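Druncombe Home Handling Set: recording rules

Version 3 of the rules. Maintainer: Tegwen Beddoe. Queries about labels go to Paora Kereama.

Scope
Folded clothes and bedding, recorded with hand-held grippers in lived-in homes. The set holds 314 episodes.

Before recording
Get written consent from every adult in the household. Put letters, screens and family photographs out of view. Wipe the finger pads and check the jaw screws by hand.
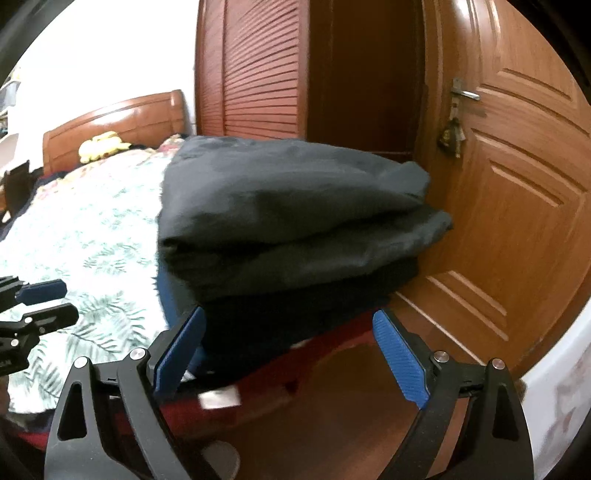
During recording
Close the jaws slowly and stop at first firm contact. Lift folded items from the lower edge. Do not drag them across other bedding. If a fold opens, finish the episode and mark it "opened"; do not delete it. Take a break after 20 episodes.

Review
A second person checks each episode before release. Any face, address or bank detail means the episode is withheld.

Known gaps
Wet fabric is not covered. Labels from August use the old fold names.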